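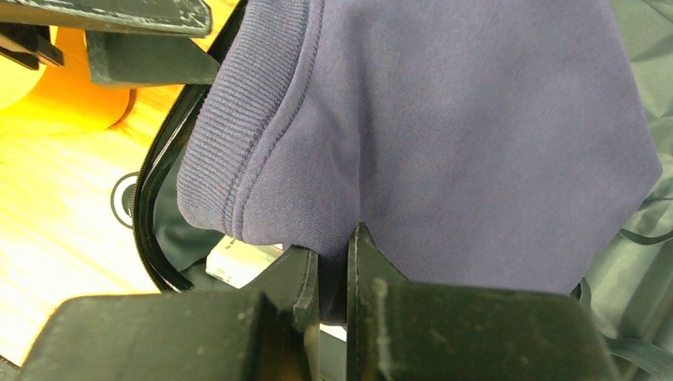

Progress report: Flallier wash-out color line
Print this page | E-mail this page

To: Aldana Bustos, Product Funding
Period: through 20th January

Where we are

You asked for a plain account of what the second half of the money has bought. My short answer is that we have a temporary hair color that looks good in the tube and fairly good on the head, and a set of claims on the carton that I don't think we can print yet.

The line still stands at two shades, copper and violet. Copper is close to finished. Violet is where most of the hours went, and I'm less sure of it now than I was when we started.

Wash-out testing

The carton draft says "gone in one shampoo." We ran 167 wash-outs on hair swatches and on people from the salon list. On dark, untreated hair the claim holds up well enough. On bleached hair it does not. Violet left a gray-pink cast on nearly 20 of the bleached swatches after the first wash, and on a few of them it was still there after the third. Proster, who supply the pigment, say this comes down to our rinse water being too cool. We warmed the water and saw the same cast. They have now asked us to try a different shampoo. I agreed to it, but a customer is going to use whatever is in her shower, so I don't see what a good result would tell us.

I would like the line changed to "washes out of most unbleached hair." Marketing has told me this doesn't sell. Perhaps so. Refunds don't sell either.

Hold and feel

The formula is meant to style as well as color. It sets hard and stays put through a normal day indoors. Testers with fine hair complained of flaking by the evening, and two said it came off on a pillowcase. The transfer problem was raised in the first report and was described there as solved. I wrote that sentence, and I shouldn't have. What we had fixed was transfer in a dry room. Once people sweat or walk home in light rain, color gets on collars and hoods, and the lab cloth we use for rub tests is too smooth to show it. We have switched to brushed knit fabric for the rub test and the scores are worse across the board.

Packaging

Deltinier sent 200 sample tubes. The caps are better than the last lot. The nozzle opening is still too wide for a product people are told to use sparingly, and a light squeeze puts out enough for half a head. They have offered a narrower nozzle at a higher price per tube, which we have not accepted. My own view is that we should. The tinting comb that comes in the box is fine, although several testers ignored it and used their fingers, then asked why their nails were purple. Gloves are not in the budget.

Salon trial

The Zúñiga salon has been patient with us and the stylists' notes are the most useful thing in the file. They like copper for streaks and for school events. They don't want violet back until the bleached hair question is settled. The other salon on the plan dropped out before starting, and I have not replaced it. The trial report you were promised will therefore rest on one shop, with its own regular clients, and you should read it with that in mind.

Money and dates

Spending is inside the grant. That is partly because the second salon was never paid, so please don't take it as thrift. I can't support the May launch for both shades. Copper alone in May looks possible if the nozzle is settled soon. Violet needs either a new pigment or an honest warning on the front of the box, and I would want your decision on which before we order anything more from Proster.

Decisions needed from you

- Wording of the wash-out claim
- Narrow nozzle, yes or no
- Copper on its own in May, or wait for both

Contact us | Copyright Flallier. All rights reserved. | Back to top

Recent items
Flallier color line: first progress report
Rub test method, revised for knit fabric
Notes from the Zúñiga salon
Deltinier tube and cap samples
Patch test form for salon clients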